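The Sorting Table
Gallery, page 2 of 3
Posted May 7, 2025

Welcome back to my small gallery about the table where we sort things. For those who come here first: the table is the place where everything lands when it has no other place. Bottles, tools, games, a microphone that someone promised to return. Two times a year Jovita Cortés and I go through all of it, and I write some lines about what we find. The pictures on page 1 were of the shelves. On this page it is the table and what belongs to it.

I should say that I am not a collector. I only have difficulties to throw away a thing which still has a cap that closes well. Jovita is more strict than me, and without her the gallery would be ten pages long.

The bottles
Plastic bottles are the thing we have most. We keep the clear ones, because one sees at once what is inside. A good bottle for us has a wide neck, a cap that does not crack, and a label that comes off with warm water. The labels from Trosik come off in one piece. The ones from Fostard never do, and we have tried oil, vinegar and patience.

The caps
Jovita likes to sort by the color of the cap. Blue is for water, red is for what remains from the kitchen, white is for everything that we did not decide yet. The system is from her mother, who had a small shop and used it for 40 years. I was against it in the beginning – I wanted to write on each bottle with a marker – but the marker goes away when the hands are wet, and the color stays.

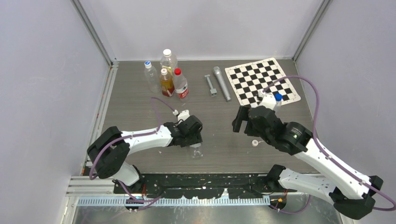 The table itself came from the Baumgartner workshop when they closed the front room. We paid 60 for it and carried it up the stairs with the legs removed. I like the dark top very much. Dust is visible on it immediately, so one has no excuse, and a light thing never gets lost on it. My old desk was almost white, and I was always searching for my ruler.

The microphone
A silver-grey one, to hold in the hand. We used it for the reading evenings, when the big room was full and the people in the last row complained. It has a long story with its cable, which was replaced two times, and the second cable cost more than I want to remember. Now the readings are in the small room and everybody hears everybody. I voted to give it away. Jovita voted to keep it, and she said that the small room will not be small forever, whatever this means.

The checkered board
Black and white, with a wide white border. The corners are round, and this is the reason why I like it more than my own board, which has sharp ones and has damaged two bags already. It lies flat and can be put under almost anything, so it is usually the last thing that we find when we clean up. The playing pieces are a different chapter. They live in a tin from Surer, together with some buttons and one foreign coin, and a black bishop is missing since last winter. We play with a cork in his place.

The small tools
I never know the correct names of these in English. There is one with a little crosspiece on the end, slender and grey, and in my language we would simply call it "the helper". If you have a drawer at home, you have also a helper. We decided to keep the grey things together, so the helper lies now beside the microphone, although they have nothing to do with each other.

What goes and what stays
From the last round we gave away one full box and a lamp. The limit for the table is our own rule: what was not touched from one sorting to the next one goes out. The bottles are the exception, as always. I wrote the rule on a card and Jovita wrote "except bottles" under it with a different pen.

A note about the big prints
Some visitors asked if they can have the pictures from page 1 on paper. I ordered 200 postcards last time and there are still many of them, so please take them first. They are free if you come by, and for sending I ask only the stamp.

Page 3 will be the drawers. I have to open them first, and one of them is stuck.

Back to page 1 | Next page | Write to us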